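Keep the Repair Counter Open

The Abella library wants to close its repair counter in March and put in two more study booths. I think that is a mistake. The counter takes up 9 feet of wall, and it fixed 79 lamps, toasters and radios last year.
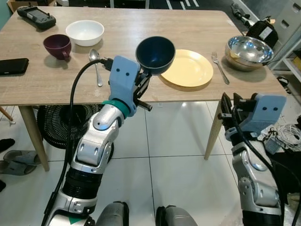

A new toaster costs 20 dollars, so people say repair makes no sense. But the old one still goes to the landfill, and we all pay for that. Study booths can go upstairs.

Milagros Galang
December 16, 2023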